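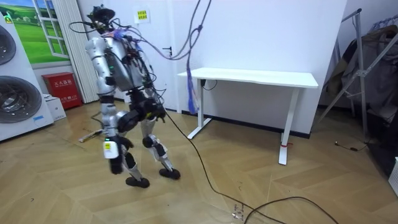 Where do you go if you want to see a herringbone floor laid properly before you pay for one? We went to the Medina open day, where you can walk about on the finished rooms in your own shoes and ask the people who fitted them anything you like.

I'd been looking forward to it since the card came through the door, and it was even better than I'd hoped! Celeste Ibarra met us with coffee and took us round with a group of 11, starting in the white-walled rooms at the back. Herringbone looks so good against plain white (I had been set on a pale green, but I've gone right off it). They've kept to a dark baseboard too, and it makes a lovely sharp line along the bottom of the wall. I'd have played safe and painted ours white.

The cutting workshop was my favourite part. Octavio Vergara let us dry-lay a small patch ourselves, and mine drifted off line by the fourth block. He starts every room from a chalk line down the middle and works outwards, and he won't be hurried over the first two rows. I could have stayed all afternoon – the smell alone!

We talked a lot about furniture. I'm after a simple white table for the study, thin top, T-shaped legs, so that plenty of the floor still shows under it. Octavio's tip was felt pads on everything, changed every January.

Lunch was soup and very good bread from Tolletti next door. Parking is tight, so get there early, and bring a sketch of your room with the door marked on it. Samples cost 2 pounds each and you get the money back if you order. I came home with five and they're all over the hall.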